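Computer Hardware Basics, Unit 4
Jankauskaitė, Adthorpe evening courses
Handout, revised Jul 28, 2026

Today we learn to find the main parts inside a desktop computer. Before you open any case, switch off the power and pull out the mains cable. Please keep your screws in the Jirnar tray.

Lay the case on its side and start with the board. The processor socket is usually near the middle, with the memory slots close to it. The power supply is the large metal box with the label. Read this label before you order a spare one.

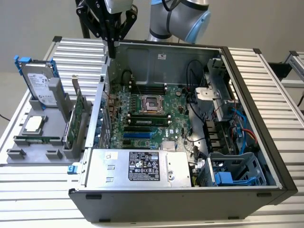

What is the small round battery on the board for?
It keeps the clock and the basic settings when the computer has no mains power.

When the processor is out of its socket, do not touch the contacts. Hold memory modules only by their edges. Expansion cards go in the long slots, and the coloured tabs on the back panel hold them without screws in many Dell cases.

For the exercise, draw the board on paper and write the names of the parts. You have 60 minutes. The spare cables are in the Ridmont cupboard, room 238. Bring the drawing to the next lesson, we will use it for Unit 5 (drives and data cables).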